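From: Rianne Vandenberghe
To: Rindby Sourdough List
Date: Saturday, January 5, 2019
Subject: Re: starter gone sluggish, and the rye question

Hi all,

Sunita, I'm so glad you wrote, I was beginning to think it was only my kitchen! I'll answer in pieces and leave your message in so the new people can follow along.

Sunita Nautiyal wrote:
> My starter used to double by lunchtime and now it takes until I'm
> ready for bed. Same flour, same jar, same shelf over the stove.
> I feed it every morning. It smells a bit like nail polish remover.
> Should I throw it out and begin again? Also, has anyone had luck
> with the dark rye from Dhillon? Prakash swears by it but my last
> loaf came out like a paving stone.

Please don't throw it out. That nail polish smell is a hungry starter, and in my experience it means the thing is alive and cross with you. Mine did the same when I went to see my sister and left it on the counter for the better part of a week (I know, I know). I gave it two feeds a day, one when I got up and one after supper, and I was mean about how much old starter I kept. A spoonful, that's all. By the fourth day it was climbing the jar again and smelling like yogurt.

The other thing I'd look at is the shelf. Over the stove sounds cozy but it swings up and down all day, hot when you're cooking and then stone cold by morning. I moved mine to the top of the fridge two winters ago and it's been much steadier. Ritu keeps hers in the oven with only the light on and gets lovely results, although she has to put a sticky note on the dial so her husband doesn't preheat it.

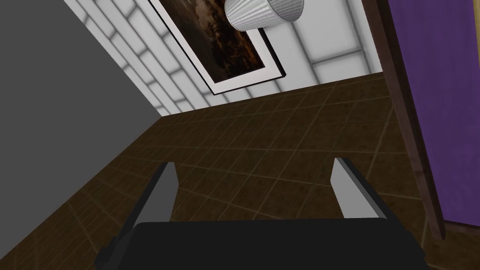
Now, water. I resisted this for years because it seemed fussy, but letting the tap water stand in a pitcher overnight has made a difference for me. Maybe it's the chlorine, maybe it's only that the water comes up to room temperature. I fill the pitcher when I do the supper dishes and it's ready when I come down for coffee.

On the rye: Prakash is right that it's good flour, but it drinks like a camel! If you swapped it straight into your usual white recipe I'm not surprised about the paving stone. My everyday loaf is 700 grams of flour altogether, and I wouldn't let the dark rye be more than a fifth of that until you've got the feel of it. Add more water than looks sensible. The dough will be sticky and horrible and you'll want to add flour – don't. Wet your hands instead and fold it in the bowl. I let mine go until it's puffy and has a few bubbles on top, and I've stopped watching the clock for it, which took me a long time to learn.

And then leave it alone after baking! I used to cut into rye as soon as I could hold it and the middle was always gummy. Wrap it in a dish towel and wait until the next day. My mother wrapped hers in two towels and hid it in the linen closet so we wouldn't get at it. 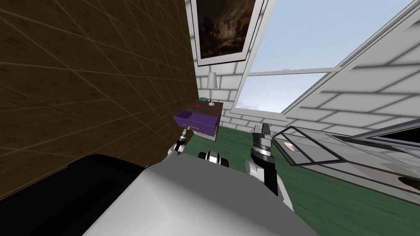 Vandana asked off-list whether she really needs a cast iron pot, so I'll answer here in case anyone else is wondering. No, you don't. I baked for ages on an upside-down cookie sheet with a pan of hot water on the rack underneath. The crust was a bit duller but the bread was perfectly good and we ate every crumb. If you do see a heavy pot with a lid at a yard sale, grab it, and check that the knob on the lid can take the heat. I melted one once and the kitchen stank until spring.

She also asked about scoring. I use a plain razor blade, held at a slant, and I try to do it in one quick go without thinking too hard. When I dither, the blade drags and I get a ragged mess. A dough that's come straight out of the fridge is much easier to cut, so if you're nervous, let the shaped loaf sit in there overnight and bake it first thing. It fits around a working day better too.

One more thing before I forget. I have more dried starter than I know what to do with, all crumbled up in envelopes. If you'd like some, send me your mailing address off-list and I'll pop one in the post. It wakes up with a little warm water and flour, and takes a few days of feeding before it's strong enough to bake with. Be patient with it, the first day looks like nothing at all is happening.
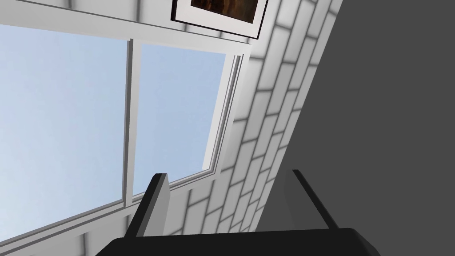 Rindby Home Bakers – Bread and Starters Group

Our next bake is at Prakash's on the 21st. He's doing the rye and I've promised a seeded loaf, and it would be nice if somebody brought butter this time. Soup too, if anyone feels like it. Let Ritu know if you need a ride, she has room for two in the back.

Sunita, do write again when you've tried the double feeding and tell us how it smells!

Warmly,
Rianne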